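Spare parts should be published as drawings

Olemer stopped making its three-speed food mixer in October, and the spares list went with it. The machine itself is sound. The motor is rated well above what the bowl can demand of it, and the gearbox can be opened with an ordinary screwdriver. What fails is a small plastic coupling between the motor shaft and the beater head, a part with no moving elements and no markings.

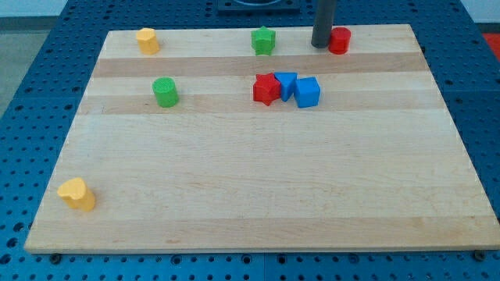
A replacement coupling used to be sold in a sealed kit with a new beater head. The kit cost more than half the price of the mixer. With the kit withdrawn, the official advice is to replace the appliance.

My argument is narrow. When a manufacturer stops supplying a part, it should publish the dimensions of that part, the material and the tolerances that matter. It need not publish the rest of the machine. A coupling is defined by its bore, its outer profile, its length and the hardness of the plastic. All of that fits on one sheet, and the sheet already exists, as the part could not have been ordered from a moulder without it.

The usual objection is safety. Flisness, which makes kettles and small heaters, states in its service notes that unapproved parts may overheat. For a thermostat or a mains lead this is a fair point, and I would leave both outside any duty to publish. It does not hold for a knob, a hinge pin, a foot or a battery cover. Most of the parts that end the life of a household appliance carry no current and sit well away from heat.

The second objection is that owners will measure badly and blame the maker. They already measure badly. A worn part gives worn dimensions, and anyone copying one has to guess how much material has gone. I have fitted a copied coupling that was 3 per cent undersize in the bore and split within 27 hours of running. A drawing would have removed the error at no cost to anybody.

There is precedent. Kang has issued part drawings for its discontinued sewing machines for 5 years, as a list of 845 numbered sheets - no support is offered, and each sheet says so in the footer. The sheets are plain and some are poorly scanned. They are still sufficient for a competent workshop to produce a feed dog cover or a bobbin case latch.

Jasato takes a different route and licenses its old parts to a single supplier. This works while the supplier is in business. It also keeps the price fixed by one firm, and low-volume parts tend to be dropped first.

A publication rule should apply on the day supply ends, cover passive mechanical parts only, and require the material grade to be named. The last item is often left out of such proposals. A coupling in the wrong plastic will fit perfectly and fail in the same place.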